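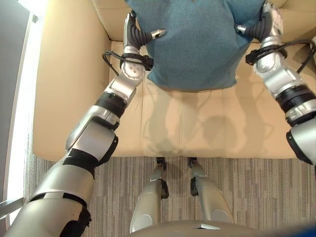
Section 4. Folding and Stacking Knit Garments on a Seated Surface

4.1 Scope

This section covers the folding of light knit garments (T-shirts, polo shirts, thin sweaters) on the seat of an armchair. It applies where no table is free, or where the table is already in use for woven items under Section 3. Bed linen, towels larger than a hand towel, and anything with a rigid collar insert are covered in Section 5.

The method uses the seat cushion as the folding surface and the two armrests as limits on either side. The chair back serves as a stop for the top of the garment during the first two folds.

4.2 Choosing the chair

Use a chair that meets all of the following:

Seat width of at least 600 mm between the armrests. A narrower seat forces the sleeves up onto the armrests and makes the side folds uneven.
Smooth covering. Leather or a close-woven fabric is suitable. Corduroy and bouclé hold the knit and stretch it when the garment is turned.
Firm cushion. Press the center of the seat with a flat hand. If it stays dented, place a folding board on it first (see 4.6).
Clean, dry covering with no loose dye.

Note: A light-colored covering makes dark and mid-tone garments easier to line up. For white or cream garments on a light seat, lay a colored pillowcase over the cushion first.

Caution: New leather may carry finishing wax. Wipe the seat with a damp cloth and let it dry before placing any garment on it. Leather conditioner must be left 13 hours before the seat is used for folding.

4.3 Preparing the garment

1. Check that the garment is fully dry, including the underarm seams and the hem.
2. Close all buttons and zippers. Leave the top button of a polo shirt open.
3. Turn the garment right side out.
4. Hold it by the shoulder seams and shake it once, downward. Do not snap it. Fine knits lengthen when snapped.
5. Set aside any garment with a pulled thread or open seam. Repairs are handled under Section 7.

4.4 Folding

Stand in front of the chair, or kneel if the seat is lower than mid-thigh. All directions below are given from this position.

1. Lay the garment face down on the seat with the collar toward the chair back. Allow the collar end to rest against the back if the garment is longer than the seat is deep.
2. Place one hand on each side of the garment, level with the lower end of the armholes. Press outward lightly until the knit lies flat. Stop as soon as the wrinkles are out.
3. Pull the hem toward the front edge of the seat until it is straight. The hem must not hang over the rounded front edge -- the weight of the overhang will draw the whole garment forward.
4. Take the right side at the shoulder and hem together. Fold it in toward the center so that the edge lies halfway between the collar and the shoulder point.
5. Fold the right sleeve back on itself so that it lies inside the new edge. Long sleeves are laid straight down toward the hem.
6. Repeat steps 4 and 5 on the left side.
7. Check the width at the collar and at the hem. For adult sizes the strip should measure 252 mm. If the hem end is narrower, open both sides and repeat from step 2.
8. Lift the hem with both hands and fold it up to the base of the collar.
9. Fold once more in the same direction for drawer storage. Omit this fold for shelf storage.
10. Turn the garment over, collar side up, and smooth it from the center outward with flat hands.

Note: Seams in the cushion can be used as guides in steps 4 and 6 if they run from front to back. Do not use them if the cushion is loose and can shift.

Caution: Remove rings, bracelets and wristwatches before handling fine knits. Any sharp edge will catch a loop.

4.5 Stacking

1. Stack finished garments off the chair, on a shelf or in a basket. The seat is kept for the garment being folded.
2. Place the folded edge toward the front of the stack.
3. Group by weight first and color second. Heavy knits go at the bottom.
4. Limit each stack to a height of 62 mm for fine knits. Taller stacks leave pressure lines in the lowest garment.

4.6 Using the Bivel folding board

The Bivel board is optional. It is used on soft seats and for batches that must match in width.

1. Place the board on the seat with the printed side up and the notch toward the chair back.
2. Confirm that it does not rock. If it does, place a folded hand towel under the low corner.
3. Center the collar on the notch and proceed from 4.4, step 2.
4. Slide the board out before step 8.

Caution: Do not drag the board across leather. Lift it clear. The corners are square and will mark the covering.

4.7 Common faults

Strip wider at the hem than at the collar: the sides were folded from the shoulder alone. Take shoulder and hem together.
Collar creased: the garment was pushed too hard against the chair back. Move it forward and refold.
Garment slides during the second side fold: the seat is too slick. Lay the pillowcase described in 4.2.
Wavy hem: the knit was stretched in step 2. Rest the garment flat for an hour before refolding.

4.8 Revision

Step 7 width changed in January at the request of the Eltdale laundry room, to suit the Tandetine drawer insert. Text checked by Américo Seixas. For the older insert, use the width printed on its rear panel.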